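人手采集、逐条复核:Lenard项目谈家务操作示范数据

2021年9月7日

Lenard是一个面向家庭环境的操作学习项目,目标是让双臂系统从人的第一视角示范中学会收拾、搬放一类的动作。项目的数据采集由Ulline承担,标注与复核在Pickering完成,训练部分则由Grerberg负责。本刊就采集流程、标注口径和已知缺陷采访了采集组负责人。应受访者要求,文中不具姓名。

采访从设备谈起。负责人说,采集员在头部佩戴相机,双手不戴手套,也不贴标记点。“早期试过带标记的手套,关键点定位确实更准,但手套改变了抓握方式。捏塑料袋提手的时候,人会不自觉地多用一根手指。模型学到的是戴手套的人怎么捏袋子,这个偏差后面很难去掉。”现在的做法是裸手采集,手部姿态由视觉模型估计,再由复核人员抽查修正。

采集地点全部是有人居住的住宅。第一批共48户,每户签署书面同意后,由采集员上门工作。负责人强调,进门之后不整理房间。“地上放着什么就是什么。布置过的房间,物体间距太均匀,遮挡太少,训练出来的策略换一间屋子就失效。”

任务清单目前有76项,按对象和动作组合编号,例如“将地面袋装食品移至桌面”“将叠放的小件逐一分开”“关闭半开的门”。每项任务只规定起始条件和结束条件,中间过程由采集员自行决定。一项任务在同一户重复5次,每次重复之间须改变物体的初始位置或采集员的站位。

“我们不写操作步骤,”负责人说,“写了步骤,采集员就会照着念。动作顺序会整齐得不正常。先提近处的袋子还是远处的袋子,一只手提还是两只手提,这些选择本身就是要学的分布。”
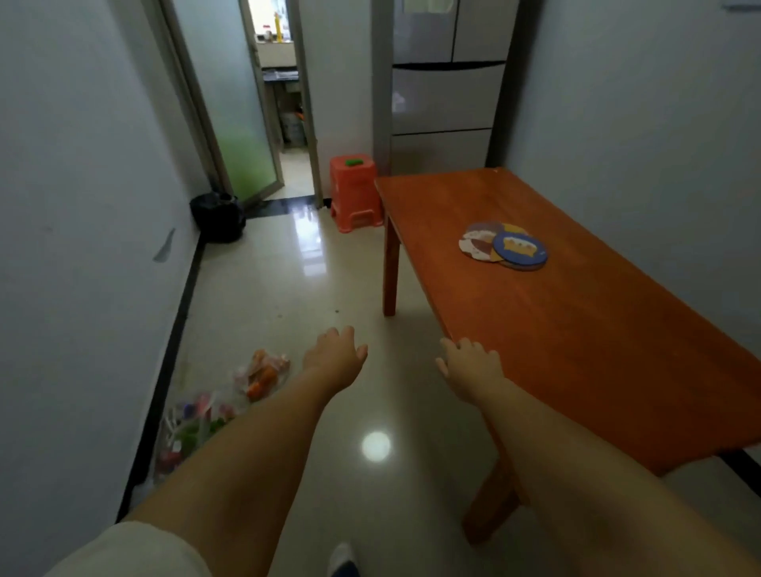

谈到片段的起止,负责人说这是标注中争议最多的部分。Pickering的标注规范第一版把“手部首次接触目标物体”定为起点,结果丢掉了接近阶段。第二版改为从视线和手臂开始转向目标时算起,但视线转向没有清晰的边界,两名标注员给出的时间常常对不上。现行版本保留接触前的一段固定时长,另设单独字段记录非操作手的状态,取值包括悬空、支撑、持物和移动。

“支撑这个值是后加的,”负责人解释,“人弯腰或者侧身的时候,另一只手经常搭在桌沿或者墙上。第一版把它标成空闲。训练组拿到数据以后来问,为什么空闲的手会在接触面上停那么久。我们回去看,才知道漏了一类。”

支撑接触对双臂系统有实际意义。Grerberg的试验平台底座较窄,前倾取物时重心裕度不足,如果策略能够学会用另一侧手臂借力,可达范围会扩大。不过负责人也指出,人的借力与机械臂的借力不能直接等同,人手搭在桌沿时究竟施加了多大的力,单从视频中读不出来。项目因此把接触标签与力标签分开处理,前者来自视频,后者只在实验室里用带传感器的台面补采。

材质和光照是另一类问题。抛光地砖会映出顶灯,深度估计在反光区域容易出现空洞,有时还会给出低于地面的错误值。透明塑料袋更麻烦,分割模型往往只认出袋内的物品,把袋子本身漏掉,于是抓取点落在袋内物品上,没有落在提手上。

“一开始有人提议把反光严重的片段删掉。”负责人说,“我不同意。住宅里铺亮面地砖的很多,删掉等于假装它们不存在。现在的处理是保留原片,反光区域的深度置为无效,由后续模块自己决定用不用。”透明袋则采用双层标注,袋体轮廓和内容物轮廓各画一次,提手另加关键点。双层标注耗时较长,只用于任务目标包含袋子的片段。

复核环节的抽查以户为单位。一户的数据进入Pickering之后,复核人员先看任务条件是否满足,再看手部姿态,最后核对隐私处理。人脸、门牌、带姓名的票据一律遮盖。若同一户有两项以上任务的结束条件不成立,整户退回,由Ulline安排补采。第一批退回了5户,主要原因是采集员在任务未完成时提前低头或转身,目标物体离开了视野。

针对视野问题,Ulline调整了相机俯角,使桌面高度和地面高度的操作都能落在画面内。代价是远处的空间信息变少,房间布局需要在任务开始前另录一段环视视频来补充。负责人认为这个取舍可以接受:“操作数据首先要看得到手。”

对于失败的示范,项目的态度与不少同类工作不同。物体滑落、抓空、放下之后重新调整,这些片段都予以保留,并加注失败类型。目前失败类型共18种,其中“抓取后滑移”和“放置后不稳”数量最多。负责人说,训练组最初只要成功片段,后来发现策略一旦偏离轨迹便不知道如何恢复,才重新索要这部分数据。“恢复动作没法凭空演。让采集员故意掉一次东西再捡起来,动作太从容,一看就是准备好的。”

采访中还问到数据的局限。负责人列出的第一条是采集员的身高和惯用手分布不均,左利手样本偏少。第二条是时段集中在白天和傍晚,弱光条件覆盖不足。第三条是任务之间的衔接缺失,每个片段独立起止,模型看不到人在完成一件事之后如何转入下一件。

第二批采集定于11月开始,将加入连续任务段,由采集员在同一空间内自行安排若干任务的先后,中途不停机。标注规范也会相应修改,允许两项任务在时间上重叠,例如一只手尚未放下物品,另一只手已经去推门。重叠段归入哪项任务,Pickering和Grerberg尚未达成一致。负责人的意见是两边都记,由训练组在取用时自行筛选,规范文本预计在采集开始前定稿。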